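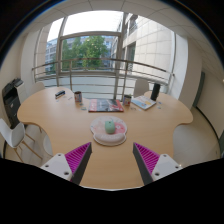

A mouse pad with a wrist rest on the table.

Child Restraint Class Comes to Stunimside in November

If you have been bugging me for a car seat and ambulance transport class (and plenty of you have, my inbox can prove it), I have good news! We finally got one on the calendar. It runs on a Wednesday in November at the Stunimside station, starting at 6 p.m., and you'll walk out with two hours of pediatric credit.

Kirsty Sowerby is teaching. Some of you met her at the Overgaard skills night, where she talked a very tired room through newborn transport and kept everybody awake. She'll spend a little time on the slides and then we're going out to the bay to practice with the actual harnesses on the actual cots. Please bring whatever restraint your service carries, even if it's old, even if the instructions vanished years ago. I'd love to see what's out there, and Kirsty says she can usually track down a manual if you have the model number.

I took an earlier version of this class myself and found out I'd been threading the shoulder straps through the wrong slots on our own device. Eight years on the truck! So there's no shame in coming as a beginner, and I'd say the same to the old hands.

We have room for 24 people, and I'll hold two spots for each service until the end of the month before. After that it's open to whoever wants in. Tadeo Zúñiga is keeping the list, so send names to him and please tell him if you have to drop out, so he can call the next person.

While I have you, a quick word on the pediatric readiness survey. We have 252 responses so far, which beats last year already, and I'm thrilled. A few agencies still haven't sent theirs in. If yours is one of them, Unnur Hjaltadóttir will be calling you soon, and she's very nice about it, but she does keep calling. You'll want your equipment list and your most recent training log next to you when you sit down to fill it out. You can save it and come back later if the tones go off.

And one last thing: the length-based tapes we ordered are in. They're in the supply closet at Atamton, second shelf, with your agency's name on the bag. Pick them up any weekday before 4 p.m. and sign the sheet on the door.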